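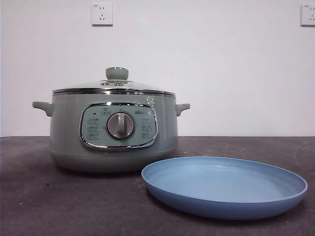 Huệ Tô thinks I should stop blaming the fingers and look at the base bolts first, and says the last time the Tiêu missed knobs by a hair it was the base both times.

Home Bench notes Cells Spares Search

Kitchen cell, Tiêu arm, lost position on lid lifts
November, started 7:40 a.m.
Posted by: Cellel bench, Lolville

OK, so base bolts. I had the fingers off already (of course) and the pads looked fine, so I put them back on and went underneath. The back left bolt turned with almost no effort. The other three were tight. I love it when a fault has an actual bolt you can put a wrench on!

Counter at the last service: 2,089 lifts. I'm writing it here since the sticker on the controller has faded again.

What it was doing: coming down on the lid knob slightly to the left and closing off center. The knob is a plain cylinder with a flat top, so it forgives a lot, and the lid still came up on most tries. The dial was the real giveaway. The grip bar across it wants the fingers square, and they were landing on one side of the bar and skating off. I had put that down to the shiny finish. Wrong!

What I did, in order:

- Power off, lockout tag on, arm resting on its parking bracket.
- All four base bolts out, threads wiped, new spring washers from the Stekard box.
- Tightened crosswise in two passes. Paint pen across every head so we can see if one moves.
- Power on, joints homed, old tool offset left alone for now.
- Touched off on the corner plate. The error had shrunk but was still there, so I re-taught the base frame from scratch.
- Checked the elbow cable while I was there. It rubs a little at full reach, so I moved the clip toward the wrist.

Then the test setup: green cooker toward the back, lid on, blue plate in front of it and to its right. I like this layout because a bad base frame shows up fast. The lid wants a straight lift, the dial wants the right angle, and the plate sits low, so the arm has to come down near the counter without touching it.

Ran 100 lid lifts at slow speed. All good, and the fingers closed evenly on the knob every time I looked. Then dial turns, left and right, no skating. It's so much nicer to watch! The elbow is quieter too, though that could be me wanting it to be.

Plate moves are still a bit high on approach. That's an old setting of mine from when we used a deeper dish, and the rim on this one is low. I'll bring it down in small steps tomorrow - slow speed, hand on the stop.

Huệ wants the bolts checked every 400 lifts until we trust the new washers. Agreed, and it's on the service card now, first line. If the paint marks have shifted, don't just tighten and carry on, redo the base frame as well.

Still to do:

Order spring washers, the box is nearly empty.
New counter sticker, with the kind of ink that stays put.
Save the new base frame to the shared drive (the copy there is the OLD one, please don't load it).
Find out who has my short hex key.

Back to top
Cellel, Lolville | Contact the bench | Internal notes, please ask before copying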